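Category: Project updates / Manipulation

Last updated: July

Cultico Small Kitchen Tasks: interim progress report to the Trevaskis fund

Period covered: second half of the grant year
Prepared by the Hotstead manipulation group

Summary

The work is on schedule except for the lid task, which has slipped and is discussed below. We finished the main round of hand-held demonstrations, trained the first full set of policies on them, and ran the comparison we promised in the proposal. The policy trained with our filtered demonstrations completed 87 percent of trials on the food placement task. We did not reach a useful result on pouring.

What we set out to do

The proposal asked whether demonstrations recorded with a hand-held gripper are good enough to teach a robot arm small tabletop jobs with food items, without any recording on the arm itself. It also asked how much cleaning the recordings need before training. Our expectation was that bad tracking would be the main problem. It was a problem, but operator habits cost us more.

Data collection

All recordings for this period were made at the Hotstead site. Each operator completes a short practice block before anything is kept. We record 18 demonstrations per block and then stop for a rest and a check of the finger mounts. Longer blocks were tried early in the period and dropped when the later demonstrations came out rushed, with the fingers closing before they were lined up.

Object positions are changed between demonstrations using a printed list. Operators were choosing positions on their own at first, and they kept putting things back near the same spots. The older recordings are still in the archive but are not used in the results reported here.

Filtering

Two checks are applied. The first removes recordings where the camera path jumps or is lost. The second compares the gripper opening with the hand motion and flags demonstrations where the fingers open and close several times before a grasp. A person looks at each flagged recording and decides. We had planned to make this step fully automatic, but the flag catches some good recordings of soft items, where a second try at the grasp is normal.

Results

Food placement: 87 percent of trials completed with filtered data. Without filtering, the same training setup was clearly worse, mostly from hesitation above the item. Most of the remaining failures are grasps that start too high.

Container moves: works well from starting positions close to those in the training set. Performance drops near the back of the table, where we have fewer recordings. More are being added.

Lid task: 5 training runs so far, none good enough to report as a result. The policy reaches the lid and then presses down. We think the recordings show too little of the contact between finger and lid, and we are testing a change in wrist angle during collection.
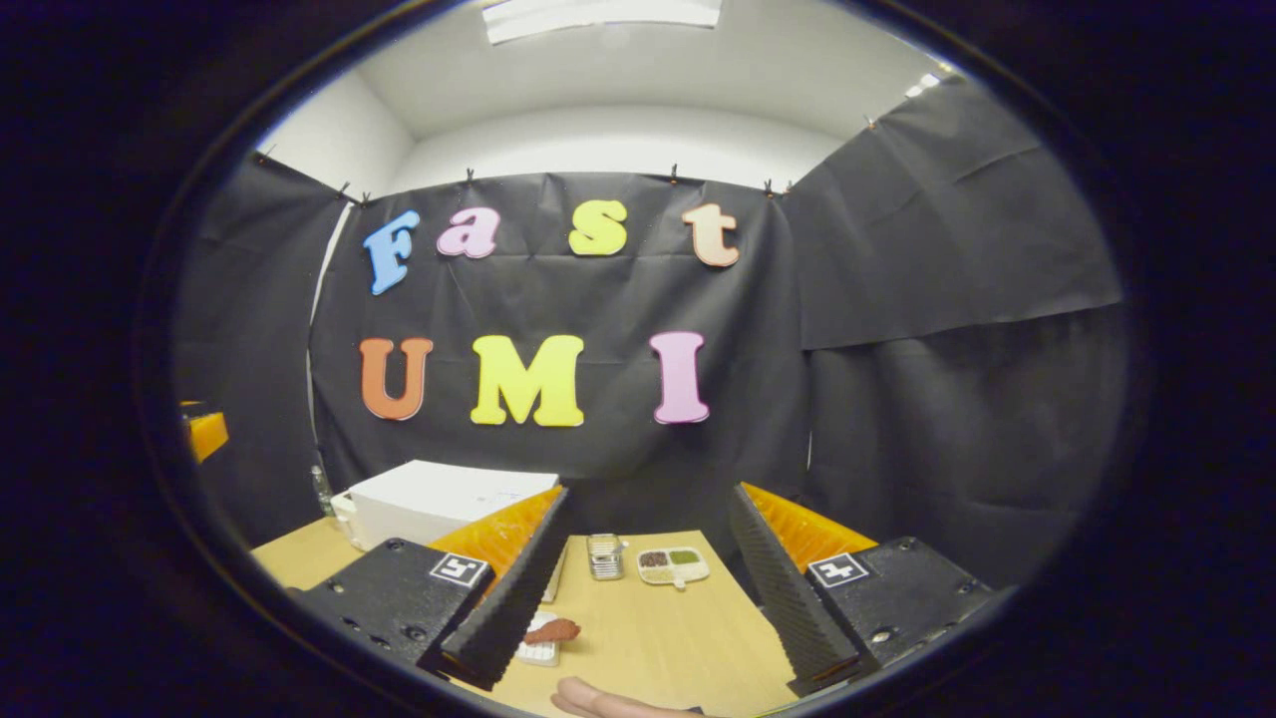
Pouring has been set aside for the rest of the year. The fill level is hard to judge from the wrist view, and we would rather spend the time on the lid task, which the Serkby team also needs for its own tests.

Spending and equipment

Spending is within the approved budget. Finger pads wore faster than planned, and we moved a small amount from travel to parts to cover replacements. No new equipment request is attached to this report.

Next period

We will finish the back-of-table recordings, repeat the container trials, and send the filtered set to Serkby so they can train on it independently. The lid task gets 2 more collection rounds. If the press-down failure is still there after that, we will write it up as a negative result and ask to put the remaining hours into container moves. A draft of the filtering notes will go to the fund with the next report.

Contact: Hotstead manipulation group, Cultico project office | Back to top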